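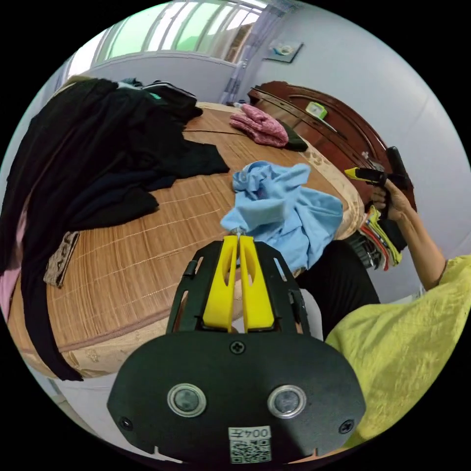

Figure 1. Laundry on the bamboo mat, with the light blue shirt lifted.

Clothes on the Bed: A Small Study of Folding at Home
Gwendolyn Mercado
Project report, July 11, 2023

I picked laundry for my household routines project mostly out of self-interest. Clothes come off the line, get dropped on the bed, and then sit there until somebody wants to sleep. I wanted to know if the order you fold in makes any difference to how long the job takes (and how annoyed you are by the end of it!).

What I tried

I compared two ways of working. In the first one, which I called "top down," I took whatever was on top and folded it, no thinking allowed. In the second one, "sort first," I split everything by color and kind before folding a single thing. I did both through most of June, writing down my times in a notebook and adding a comment or two after each round.

My pile is pretty typical for our place. There's a big heap of black clothes on the left side of the bed, all draped over each other, and then a few easy-to-spot things like the light blue shirt and a pink knit. A small brown patterned cloth had settled by the bottom of the black heap, and little things like that are exactly what I lose track of.

The bed has a woven bamboo mat on it for the summer, and I ended up liking it a lot as a folding surface. It's firmer than a blanket, so sleeves stay where you put them. The bad part is that thin shirts slide on it, and I had to redo a few.

How it went

My slowest round was top down and took 53 minutes, including a phone call I probably shouldn't have answered. Sort first was usually quicker, but the gap was smaller than I expected. Over the whole project I folded 267 pieces, and the black ones ate most of the time. When everything is the same color you pick up what you think is a T-shirt and it's one leg of a pair of pants. I did that over and over.

Knits were their own problem. I started folding them loosely and setting them off to the side so they wouldn't get squashed, and I've kept doing that.

Krishnamoorthy Pisharody read my first draft and asked why I never tried folding on a table. Fair question! Our table is too small, and I'd have to clear it every time. I'd still like to test it if I can borrow a bigger one.

What I'd change

I'd weigh the pile before each round, because "a big pile" turned out to be a lousy unit when I sat down to compare my notes. I'd also split the black clothes into tops and bottoms as they come off the line. I tried that twice at the end of June and both rounds went well, but two rounds isn't enough to put in the results table.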